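# Chapter 9. Braking Distance and the Working Timetable
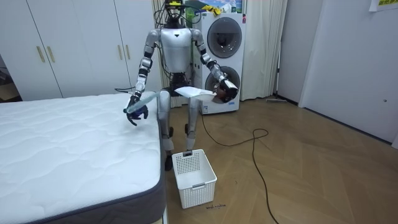 *Figure 9.1. A humanoid robot with a white folded cloth in its left hand.*

## 9.1 Scope of the chapter

The earlier chapters treated the train as a body moving along a fixed path under traction and resistance. Braking was mentioned only where it was needed to complete a speed curve. The present chapter takes up braking in its own right and sets out how the distance needed to stop a train governs the spacing of signals, the headway between trains, and in the end the timetable that a line can carry.

The reader should be familiar with the speed and distance diagrams of Chapter 4. No knowledge of signalling practice is assumed. Terms in bold are defined where they first appear and are collected again at the end of the chapter.

## 9.2 Terms

**Service braking** is the braking used in normal running to slow or stop a train at a planned point. **Emergency braking** is the greatest braking effort the train can apply. Signal spacing is worked out from service braking, with a margin added. Emergency braking is not relied on for this purpose.

**Braking distance** is measured from the point at which the driver moves the brake controller to the point at which the train is at rest. It has two parts:

1. the distance run while the brake builds up, during which speed falls very little;
2. the distance run at the full service rate.

On a short passenger unit with electrical control of the brake, the first part is small. On a long goods train with a single air pipe it may be a large share of the whole, as the drop in pressure must travel from the locomotive to the last wagon before every brake is applied.

## 9.3 Speed, gradient and load

For a constant rate of braking, the second part of the distance varies with the square of the speed. Doubling the speed therefore makes this part four times as long. The first part varies directly with speed.

A falling gradient lengthens both parts. The component of weight acting down the slope must be subtracted from the braking force before the rate is found. A rising gradient has the opposite effect, but it is usual to take no credit for it unless the gradient extends over the whole of the distance between signals.

Load matters where the braking force does not change with it. A wagon fitted with a simple empty/loaded lever brakes at one of two levels only, and a part-loaded wagon may be under-braked or over-braked. Vehicles with continuous load sensing do not have this fault.

## 9.4 The Kerkar to Villca line

The line between Kerkar and Villca is used for the worked examples in this chapter. It is single track for the first 16 km out of Kerkar and double track from there to Villca. The steepest falling gradient lies on the approach to Cisero, where goods trains are limited to 30 km/h. The longest distance between two stop signals is 3000 m.

The gradient tables and brake test sheets for the line were put in order by Maritza Lozano, whose layout is kept in Tables 9.1 to 9.3. Test runs were made in November with a passenger unit and with a loaded stone train from the quarry siding at Hindero. The runs with the stone train are the more useful of the two for study, as they show the delay in brake build-up clearly.

It should be noted that distances in the tables are given from the centre line of Kerkar station building, and not from the buffer stops. The two differ, and confusing them is a common source of error in the exercises.

## 9.5 Headway

**Headway** is the time between the passing of the front of one train and the front of the next at a fixed point, when both run without being checked by signals. It is made up of:

- the time to cover the sighting distance;
- the time to cover the braking distance at line speed;
- the time to clear the section and the overlap beyond it;
- the length of the first train divided by its speed;
- the time for the signalling equipment to respond.

A faster train covers each length of track in less time but needs a longer braking distance. The headway on plain line therefore has a minimum at a certain speed, and rises on either side of it. Section 9.6 derives this speed for a train of given length and constant braking rate, and section 9.7 applies the result to the double-track part of the line.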